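Speaker notes, Gulthorpe shared workshop evening, 11 May 2018

Opening. Ask who has been promised a robot that does the dishes. Wait for hands. Then say I have spent since April on one and still wash up at the sink.

Keep the money part short. Budget was up to 2,000 and we went over it. Cables, plates, a second arm I argued against. 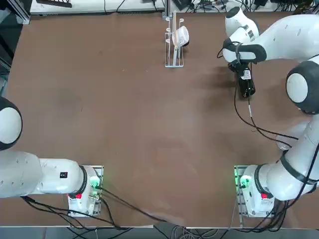

Zohreh Bakhtiari
Workshop member, Gulthorpe build group

Bottle by the neck, held upright, rack right beside it. People love this bit. Slow down here and ask what they think it proves. A grip on one bottle says very little about the next one, and dark glass is a pain for the camera. Lasov's write-up says glass is solved. I'd like to see their bin.

Numbers: 160 tries logged, 71 I would call good without squinting. Kianoush counts 41 more as "nearly." Don't let him do this from the floor. A bowl that is nearly in the rack is on the table or in bits.

Two arms. Trusent's kit page makes it sound like you get twice the work. What we got was two sets of cables and a long talk about whose turn it is to move.

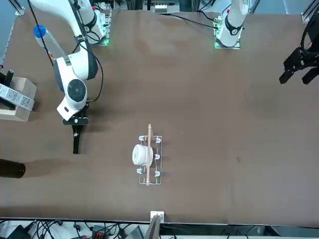 So before anyone here buys a second arm, get the first one to do a dull job all evening with no one standing over it. We haven't managed that yet. Kianoush Ansari thinks a Rostami gripper would fix it. I think we'd lose a month fitting it.

Skip the software part if we're running late. Questions. If someone asks when it'll be ready for a kitchen, say I don't know, and leave it there.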